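Home > Clubs & Classrooms > Grippers > Ganex Hand-Held Gripper Kit

Search products, spares, guides

Ganex Hand-Held Gripper Kit (club version)

Two-finger gripper you carry about by hand. Made for school and college robotics clubs that want to show a job to an arm before they let the arm near it. Camera sits behind the fingers and looks out past them, so what you record is what the gripper sees. Comes as a kit. Pupils build it, that's half the point.

Updated 18/03/2026. New finger bases, new pads, same handle. If you bought before November your old pads won't fit the new bases, sorry, see Spares lower down.

What's in the box

- handle and trigger, one piece, right or left handed
- two finger bases
- two ridged pads
- mounting block
- wide lens camera and lead
- bag of screws (a few extra, they roll off tables)
- hex key
- 60 page build booklet, printed
- Pimley licence for one club, no end date

Weight built up is 665 g. Fine for a teenager for a lesson, bit much for younger ones after a while. Swap over often.

Building it

Allow a double lesson. Bases first, then block, then pads. Don't do the pads up hard untill both sides are on and the ridges line up when you squeeze. Route the camera lead along the handle and leave some slack at the trigger end. Tight lead = picture drops out when you close the fingers. Most of our returns are this and nothing is broken.

Screws go into plastic. Stop when they stop.

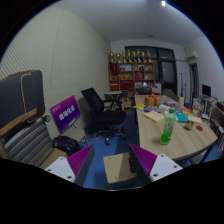
Recording is a button press. Press again to end the take. Pimley puts each take in a folder with the date and the name of the job, and you can bin bad ones from the list without opening them. Keep takes short. Twenty good goes at one job are worth far more to a team than one long wander round the room, and a lot easier to mark if it's for coursework.

Good first jobs: cup onto coaster. Pens into a pot. Fold a tea towel (harder than it sounds, leave it for later in the term). Start with the fingers open and well back from the thing you want to pick up, go in slowly, shut, lift, put down, back off. Same start point every time if you can manage it. Bit of tape on the table helps.

Lens is very wide so straight edges will bend. Pimley can flatten it if your team wants, there's a tick box. Leave it off for the Furuvlow entry, they want the takes as recorded.

For the Furuvlow Student Challenge

Kit is on the allowed list for this year. Teams hand in takes plus a short write up. No changes to finger length. Pads can be swapped for your own, and more than 400 takes in one entry will get turned away by the upload page so pick your best. Put your team name in the job name or they all come up as Untitled.

Works with

Lu arm, both sizes, using the Lu wrist plate (sold seperately). Fingers and pads move straight across from the handle to the arm, no new parts. Other arms: ask first, send us the bolt pattern.

Laptop needs one free USB port and a fair bit of disk space. Tablets no. Chromebooks not yet.

Spares

Pads, pair. Finger bases, pair. Mounting block. Camera lead. Trigger spring. Old style pads still in stock, 23 pairs left and no more being made.

Delivery and returns

Schools and colleges can order on account. In stock orders go out next working day. Part built kits can come back if all the bits are in the box, booklet too please.

Class sets of six and twelve come in a lidded crate, one licence covers the lot. Ask for a quote with your school's delivery address.

Filed under: Grippers, Robotics club, Student challenge, Ganex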